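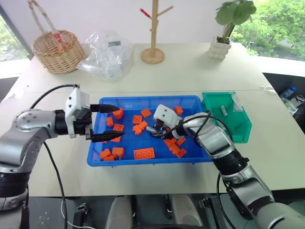
Orange bricks in a blue tray.

I watched Dillberg on my laptop over two evenings, which is probably the wrong way to see a film this slow. It runs for nearly two and a half hours and the first real conversation comes well past the half-hour mark.

The story is simple enough. A land surveyor is sent to Bundudov, a hill town of 700 people, to settle a boundary dispute that goes back to 1479. He expects to be there for 3 days. The hotel is shut for the winter, so he lodges above the bakery, and by the time the snow comes he has stopped ringing his office.

I liked the first hour a lot. The surveyor walks the boundary with an old map and the camera just follows him, with no music and hardly any talking. There is a very good scene in the town hall where two farmers argue over a ditch and both of them are plainly right.

The second half is weaker. A subplot about the surveyor's brother in Tulero takes up far too much time, mostly in phone calls, and I never believed the two men had grown up together. The ending is also a bit of a cheat - we don't find out where the line was drawn.

Still, I would watch it again for the walking. It is better than Nseir, the director's last film, which I gave up on after 100 minutes. The subtitles on the version I rented were small and white, hard to read against the snow, so sit close.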